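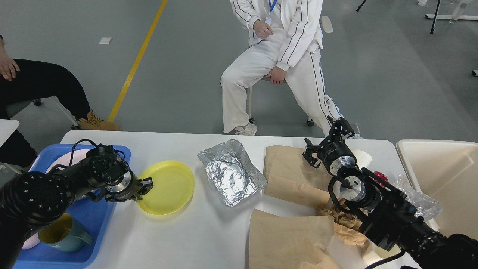
2 min read

Latcombe Ferry Depot

The Latcombe Ferry Depot was a military supply and transit camp on the east bank of the river at Latcombe. It was used during the Second World War to hold stores and to house soldiers waiting to be moved to the coast. It closed after the war, and most of the site is now farmland.

Location and origins

The site was chosen for its position between the river landing and the branch railroad from Bokstead. Before the war it had been pasture, with a brick malthouse at the northern end. The army took over the land in July 1940 and used the malthouse as its first office and store. A siding was laid from the branch line the following spring.

Layout

At its largest the depot had 11 storage sheds and 15 sleeping huts, arranged on either side of a concrete road. There was a cookhouse, a small medical post and a guardroom at the main gate. Two landing stages were built on the river, one for barges and one for the troop ferry. The lower stage flooded often and was rebuilt on higher piles in 1942.

Wartime use

The depot handled blankets, tents, tinned food, engine parts and field telephones. Ammunition was kept at a separate site outside Bokstead and did not pass through Latcombe.

Units usually stayed for a few nights. The huts could hold 1,000 soldiers, though in early 1944 tents were put up in the next field to take more. Men from several Commonwealth countries passed through, among them drivers and engineers who had served in North Africa. A company of pioneers was based at the depot permanently and did most of the loading work.

Local residents were employed in the cookhouse and laundry. Dances were held in the malthouse until it was needed again for storage.

Closure and remains

The troop ferry stopped running in 1945. The sheds were used for surplus stores for another three years, after which the land was returned to its owners. The huts were sold and taken down.

The concrete road survives as a farm track. Piles from the upper landing stage can be seen at low water, and the malthouse has been turned into homes.

Last updated: 03/02/2024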